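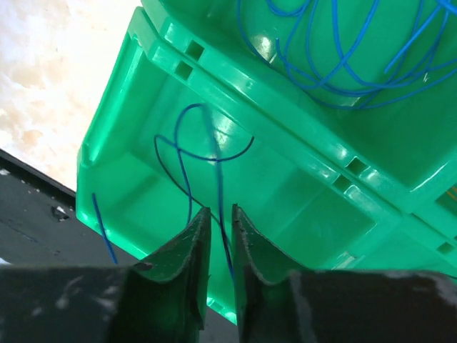 What kind of container should loose wire be kept in between jobs?

A rigid open crate with smooth inside walls and slots small enough that the wire stays in. Short pieces and long pieces go in separate crates.

Workshop Practice 1
Handout 4: Crates, Loose Wire and the Bench
Instructor: Florencia Ocampo
Lab support: Mabli Pumphrey
Room 284, Gronow Building

Read this before the October lab. Bring it with you. The tidying exercise on the last part of the handout is done in pairs and is graded on the same sheet as the stripping exercise.

1. Terms used in this unit

Hookup wire: insulated single wire, solid or stranded, used for connections inside equipment and on practice boards.

Length: any piece of wire longer than your forearm. It can be used again and it goes back to storage.

Offcut: any piece shorter than that. Offcuts with clean insulation are kept for stripping practice. Offcuts with nicked or melted insulation go to scrap.

Coil: a length wound on itself and tied. A coil that is not tied is counted as loose wire.

Crate: a molded plastic box with no lid. A bin, for this course, is the scrap container under the bench and nothing else.

2. Parts of a crate

Rim. The thick band around the top. On most molded crates it has ribs, which stiffen it so the walls do not bow when the crate is lifted full. Lift by the rim or the handholds, never by a slot.

Walls. Plain walls are easier to wipe. Colored plastic that lets some light through is useful on a high shelf, where you can tell from below whether the crate is full before you pull it down.

Slots. Small rectangular openings in the side walls. They save plastic, let air through and give water somewhere to go when the crate is washed. For wire they are a mixed blessing. A stiff solid end will find a slot and poke out, and then it catches on the next crate when you slide it. Check the outside of a crate with your hand flat, palm toward the wall, before you move it.

Floor. A smooth floor can be emptied by tipping. A grid floor can't, and offcuts lodge in it. Do not use grid-floor crates for wire.

3. Stacking and nesting

These are two different things and students mix them up every term.

Stacking means one full crate sits on the rim of another. The load passes down through the walls. Only crates of the same size and maker should be stacked. The Grullbridge crates and the Prudier crates look alike on the shelf and their rims do not match; a Prudier on top of a Grullbridge will sit, but it slides.

Nesting means one empty crate drops inside another. It saves shelf room. Never nest a crate on top of one that still has wire in it. The wire gets pinched against the wall and takes a set, and you will be straightening kinks with pliers for the rest of the session.

A crate resting at a tilt on another crate is neither stacked nor nested. Take it down.

4. Why loose wire tangles

Wire that has been on a spool remembers the spool. When it is cut and dropped, it tries to go back to a curve, and in a crate it has only the walls to push against. One strand makes a loop, the end passes under or over the loop, and you get a crossing. A single crossing is harmless. Pull on the end, and the loop tightens into a kink.

A figure eight is a special case worth knowing. It has a left-hand turn and a right-hand turn, so the twist in one half cancels the twist in the other. Wire laid down on purpose in figure eights comes up again without twisting. This is how long cables are laid out on a floor. A figure eight that has formed by accident in a crate can usually be opened by lifting at the crossing and letting the ends fall.

Procedure for a loose strand:
Find one free end. Hold it still.
Lift the strand at the first crossing and shake gently.
Follow the strand with your fingers to the next crossing. Do not pull.
When the whole strand is free, wind it over four fingers, keeping the natural curve of the wire.
Tie it with a twist of paper tie. No tape.

If two strands are caught together, free the shorter one first.

5. Color

The lab buys wire by the 100-foot spool. Colors on the practice boards follow the printed chart by the door. Color tells you nothing about gauge. Read the gauge off the spool label when you cut, and write it on the tag of the coil. Untagged coils go in the practice crate whatever their length.

Crate color means nothing either, in this room. Other labs in the building do have a color system for crates, so don't carry ours down the hall.

6. Inventory, as an illustration

Last year's stock sheet opened the term at 2,730 feet of hookup wire, all colors together. At the end of term 1,111 feet were left on spools. The difference is 1,619 feet. The boards built by the class do not come close to using that much. The rest went into offcuts, untagged coils and scrap. Keep the figure in mind when you cut: measure the run on the board, add two inches at each end, then cut.

Stock sheets are kept in the Plokard folder on the shelf next to the spools. Fill in a line every time you open a new spool.

7. Lab exercise

Work in pairs. Each pair takes one crate of mixed loose wire from Mabli at the start.

(a) Check the outside of the crate for ends through the slots. Push them back in before moving it.
(b) Empty the crate onto the bench mat by tipping.
(c) Separate lengths from offcuts.
(d) Coil, tie and tag the lengths.
(e) Inspect the offcuts for damaged insulation and scrap the bad ones.
(f) Wipe the crate, dry it, and put the good offcuts back in it.
(g) Return the crate to the shelf, level, rim up.

Eye protection stays on through (f). Short solid offcuts spring.

Common marks lost: ends tucked under the tie instead of through it; coils wound against the curve; tag with color only and no gauge; offcuts left in the corners of the crate.

8. Before next session

Write half a page on one container you use at home for cords or string. Say what shape it is, how things go in and how they come out. A sketch is fine. Turn it in by Sunday night in the usual place.

The next handout covers wire strippers and how to set the stop. Bring your own if you have a pair you like.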